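Drinlow releases Jokik 4 with grasp planning for clear objects

SIRTHORPE, August – Drinlow today released version 4 of Jokik, its perception and planning software for robot arms with two-finger grippers. The release adds a grasp planner for transparent parts, which depth sensors often miss or place at the wrong distance.

Jokik 4 works from color images taken at the wrist. It combines up to 7 views of a pile, estimates the visible edges of each part, and ranks candidate grasps by finger clearance. Where two outlines cannot be separated, the planner requests another view before it commits to a motion.
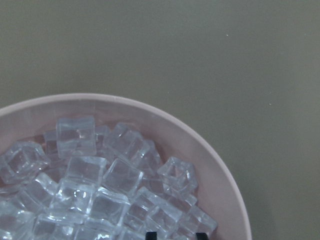
Clear cubes in a shallow bowl are now part of the regression suite that ships with the software. Users can run the suite on their own arm and compare logs between versions. The planner refreshes its grasp list 2 times per second on the standard controller and stores the last 80 attempts for replay.

"Highlights move when the camera moves, and edges mostly stay put," said Gregor Gunn, who leads perception at Drinlow. "The new planner makes use of that."

Existing Jokik 3 configuration files load without changes. Calibration must be repeated once after the update. Jokik 4 is available to current license holders through the Pillay download portal.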